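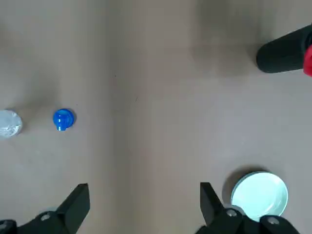
Saving Tomato Seed for Next Year

August 2021 | Posted by the Gandov Garden Desk
Filed under: Vegetables, Seed Saving

Saving tomato seed takes a week and almost no equipment. You need ripe fruit, a jar, a fine strainer, a flat place to dry the seed and a few paper envelopes.

Start with an open-pollinated variety. Hybrids will grow from saved seed, but the plants may not look like the parent. We grow Brulledora, a yellow slicer, and Trestberg, a small red one for sauce. Both come true most years if they are planted at opposite ends of the bed.

Pick fruit from your healthiest plants and let it get a little overripe, soft but not rotten. Two or three tomatoes of each variety will give more seed than most gardens can use.

Cut each tomato across the middle and squeeze the seeds and gel into a jar. Add a splash of water if the mix is thick. Cover the jar with a paper towel and a rubber band, write the variety on the side, and leave it out of the sun for two to four days. Stir once a day. It will smell, so the porch or garage is better than the kitchen.

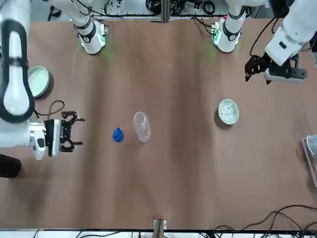 When the good seeds have dropped to the bottom and there is scum on top, fill the jar with water, wait a minute and pour off whatever floats. Repeat until the water stays clear, then tip the seeds into the strainer and rinse them under the tap, rubbing gently with your fingers.

Tap the strainer on a towel to get rid of the extra water. Spread the seeds in one layer on a plate or a coffee filter. Don't use paper towels, as the seeds stick to them and tear off with bits attached. Keep each variety on its own plate, with its label under the rim.

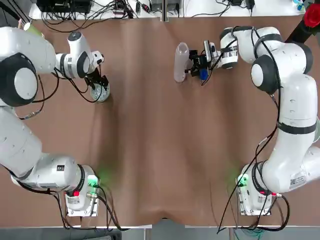

Clear round plastic container on a table with a brown covering.

Let the seeds dry for five to seven days in a room with moving air. Break up any clumps on the second day. Do not use the oven. Even the lowest setting on ours is 135 degrees, and we stop trusting seed that has been above 104. A fan on low across the room is fine.

Dry seed slides around on the plate and snaps when you bend it. Put it in an envelope marked with the variety and year, and put the envelopes in a jar with a tight lid. We keep ours in the back of the refrigerator.

In November, test a few before you order anything new. Fold ten seeds into a damp coffee filter, slip it into a plastic bag and keep it somewhere warm for ten days. If seven or more sprout, the batch is good. With four to six, sow it thicker than usual. Below that, buy fresh seed.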